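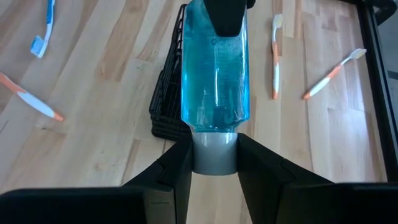
The Grip Comes Last

Makach sells software that tells robot arms how to pick things up, and for most of its short life the company has been judged on boxes. Boxes are easy. They have flat sides, sharp corners and a printed surface that a depth camera can read without trouble. In February the company moved its test bench over to bathroom goods, and the numbers dropped.

The worst item on the list was a bottle of blue liquid. Clear and tinted plastics let light through, so the depth sensor often reports the table behind the bottle in place of the bottle itself. The planner then gets a shape with a hole in the middle. On the first full run, the system picked the right grasp point on see-through bottles 37 times out of 80.

The engineers had two choices. They could train a network to guess the missing depth, or they could stop asking for depth where it wasn't reliable. They went with the second. The new perception module, called Wivgate, looks for parts of an object that are solid and dull -- a cap, a collar, a label -- and plans from those. A translucent blue bottle with a grey cap is treated as a grey cylinder with something attached to it. The fingers close on either side of the cap, and the rest of the bottle is handled as a volume to keep clear of other objects.

That second part takes more code than the grasp does. A bottle held by its cap sticks out well past the gripper, and the motion planner has to carry that extra length through every turn. It also has to assume that the weight can shift, because liquid moves. Wivgate passes along a rough box for the body of the bottle, padded by 22 millimeters on each side, and the planner won't let that box touch anything. Early versions used less padding and knocked over the wire basket.

Toothbrushes are the opposite problem. The camera sees them fine, bristles and all, but they are thin and lie close to the surface, so a small error in height means the fingers either hit the wood or close on air. With several on the table at once, the software also has to decide which one to go for. Makach ranks them by how much free space there is on both sides of the handle and leaves the color out of it. An earlier ranking did use color, and it kept choosing orange handles because they stood out best against pale boards.

The wrist camera does most of this work. A fixed overhead camera gives the first look, but once the arm is close, the gripper blocks much of the view from above. The wrist view always has the fingers in it, in the same place, and the software masks them out before it does anything else. The mask is a plain file that has to be redone whenever a finger is changed.

Spanos, a warehouse operator that ships personal care items, has been running the module in its Ukov building since spring. Its staff asked for one change early on: a log that shows why a grasp was refused. Before that, the arm would simply wait. The log now lists the rejected grasps with a short reason beside each, and operators can replay any of them on a screen next to the cell.

Makach's latest release gets 52 out of 80 on the same bottle test. Most of the remaining misses are bottles with clear caps, where there is nothing dull to look for. The team is working on a slow approach for those, with the arm moving in until the fingers feel contact. It adds nearly four seconds to each pick, and Spanos has asked to be able to turn it off.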